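## 4. Alta del terminal de cobro y primer pago sin contacto

Revisión del 10 de enero de 2023. Válida para el lector Banard y la aplicación Vaher Cobros en teléfono o tableta.

Antes de empezar tenga a mano el código de comercio de 12 cifras que figura en el contrato de adhesión y el teléfono móvil que indicó al abrir la cuenta. El lector debe tener al menos media carga. Si el indicador lateral parpadea en rojo, conéctelo primero al cargador y espere a que quede fijo.

### 4.1 Vincular el lector con la aplicación

1. Mantenga pulsado el botón de encendido del lector hasta oír un pitido corto.
2. Active el Bluetooth en el teléfono o la tableta. No busque el lector desde los ajustes del sistema: la vinculación se hace siempre dentro de la aplicación.
3. Abra Vaher Cobros y pulse **Ajustes > Lectores > Añadir**.
4. Elija el lector en la lista. El nombre termina en los mismos caracteres que la etiqueta de la parte trasera.
5. Compruebe que la clave de la pantalla del lector coincide con la de la aplicación y pulse **Aceptar** en los dos aparatos.
6. Introduzca el código de comercio. Si lo escribe mal tres veces, la pantalla se bloquea y hay que pedir uno nuevo desde el área de clientes de Travholm.

La primera vez que se conecta, el lector descarga una actualización. Tarda alrededor de siete minutos con una red normal, y durante ese tiempo la pantalla puede quedarse en negro.

> **Precaución.** No apague el lector ni cierre la aplicación mientras se instala la actualización. Un lector interrumpido en este punto queda inservible para cobrar hasta que lo restaura el servicio técnico.

### 4.2 Activar los monederos del teléfono

Las tarjetas físicas sin contacto se aceptan desde el primer momento. Los pagos con monedero móvil o reloj se activan aparte:

1. En la aplicación, vaya a **Ajustes > Medios de pago**.
2. Marque **Monederos móviles**.
3. Lea las condiciones y confirme con el código que recibirá por SMS. El código caduca a los dos minutos.
4. Espere a que el estado pase de *Solicitado* a *Activo*. Puede seguir cobrando con tarjeta entretanto.

Nota: las cuentas abiertas en la antigua plataforma Tindalbridge antes de mayo necesitan aceptar de nuevo el contrato. La aplicación muestra un aviso amarillo – si no lo ve, su cuenta ya está migrada.

### 4.3 Cobro de prueba

Haga un cobro de prueba con su propia tarjeta antes de atender al público. El importe se anula después y no genera comisión si la anulación se hace el mismo día.

1. Pulse **Nuevo cobro** y escriba un importe pequeño.
2. Añada un concepto si quiere que aparezca en el recibo. También puede elegir un artículo del catálogo, con su foto y su precio (véase el apartado 4.5).
3. Pulse **Cobrar**. Se encienden las luces del lector.
4. Acerque la tarjeta o el teléfono a la parte superior y manténgalo quieto hasta el segundo pitido.
5. Si el lector pide el PIN, el cliente debe marcarlo en el teclado del propio lector, nunca en la tableta.
6. Elija cómo enviar el recibo: correo, SMS o ninguno.

Para anularlo, abra **Historial**, toque la operación y pulse **Anular**. La anulación aparece en la lista como una línea separada. El banco de la tarjeta puede tardar unos días en reflejarla.

### 4.4 Mensajes de error frecuentes

| Mensaje | Qué hacer |
|---|---|
| Tarjeta retirada | Repita el cobro y mantenga la tarjeta más tiempo sobre el lector. |
| Error 413 | El lector ha perdido la conexión con la aplicación. Apague y encienda el lector y vuelva a intentarlo. |
| Presente una sola tarjeta | El cliente ha acercado la cartera entera. Pídale que saque la tarjeta. |
| Operación denegada | La decisión es del banco emisor. Ofrezca otro medio de pago. |

Si un cobro se queda en *Pendiente*, no lo repita. Consulte primero el historial – la operación puede haberse autorizado aunque el recibo no haya salido.

### 4.5 Añadir artículos al catálogo

El catálogo es opcional. Sirve para cobrar sin teclear importes y para que el cierre de caja salga desglosado.

1. Pulse **Catálogo > Nuevo artículo**.
2. Escriba el nombre y el precio con impuestos incluidos.
3. Elija el tipo impositivo. El que viene por defecto es el general, así que los alimentos suelen requerir un cambio manual.
4. Toque el recuadro gris para añadir una foto desde la galería o la cámara. La aplicación la recorta en forma cuadrada alrededor del centro.
5. Pulse **Guardar**. El artículo aparece en la pantalla de cobro al cabo de unos segundos.

Los cambios de precio no afectan a las ventas ya registradas. Para retirar un artículo de temporada use **Ocultar** en lugar de **Eliminar** y conservará sus estadísticas.

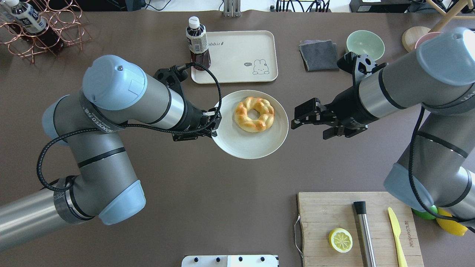
*Figura 4. Rosca trenzada en plato blanco.*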